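3.2 Demonstration Collection by Student Teams

The collection phase was run as a graded component of the second-year automation course. Seven teams took part, each with three students, and every team was assigned one household task from the list in Section 2. Tasks involving rigid objects were given to teams with no earlier programming experience. Tasks involving soft containers went to teams that had completed the elective on contact mechanics, with the exception of team Trorkach, which asked for a bag task and was allowed to keep it.

All teams used the same model of hand-held gripper with a camera fixed to the tool. The operator squeezes the grip to close the jaws, and the jaw opening is recovered afterward from the video by tracking the finger pads. No arm is present during collection. The learned policy is transferred to the arm only in the evaluation phase (Section 4), so the students had to judge for themselves whether a given motion could be reproduced by a six-axis machine with a limited wrist range. This turned out to be the hardest part of the assignment. Early recordings from teams Vina and Alico contain wrist rotations that the arm cannot follow, and those recordings were discarded before training.

Each demonstration was required to start with the jaws fully open and the tool held still, and to end in the same way. Teams were told to vary the starting pose of the object between demonstrations but to leave the surrounding furniture alone. A demonstration was rejected if the object left the camera view during approach, if the operator's free hand touched the object, or if the grip was released and retaken more than once. The second author applied these rules to all recordings, and the fourth author repeated the check on the bag tasks, where the rules were more open to interpretation. Disagreements were settled by discussion. After filtering, 131 demonstrations remained.

The bag tasks need separate comment. A rigid object has a small number of stable grasps, and students found them quickly. The rim of a soft container moves when it is touched, and the pad on the inside of the opening is often hidden from the operator's own view. Team Khunthong addressed this by fixing an order of contact: the inner pad is placed against the rim first, the outer pad is closed second, and the tool is lifted only after both pads are in contact. The other bag teams adopted the same order after the midterm review.

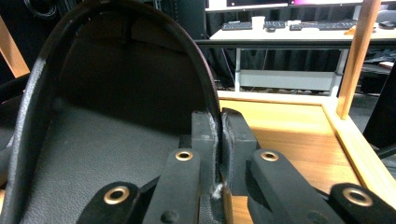 Figure 3. Rim grasp on a black container, seen from the tool camera. One finger pad is inside the rim and the other outside.

The fixed order had a cost. Demonstrations became slower, and the pause between the two contacts was learned by the policy as part of the motion - in some rollouts the arm waited at the rim without closing. We shortened the pause in preprocessing by dropping frames in which neither the tool pose nor the jaw opening changed. The threshold for a change was set once, on recordings from a single team, and was not tuned again.

Students also kept a written log of failed attempts. The logs were not used in training, but they were part of the grade, and they proved useful in explaining the spread between teams reported in Table 2. The most common entry for the bag tasks was a grasp placed too low on the side, where the material folded between the pads and the opening closed during the lift.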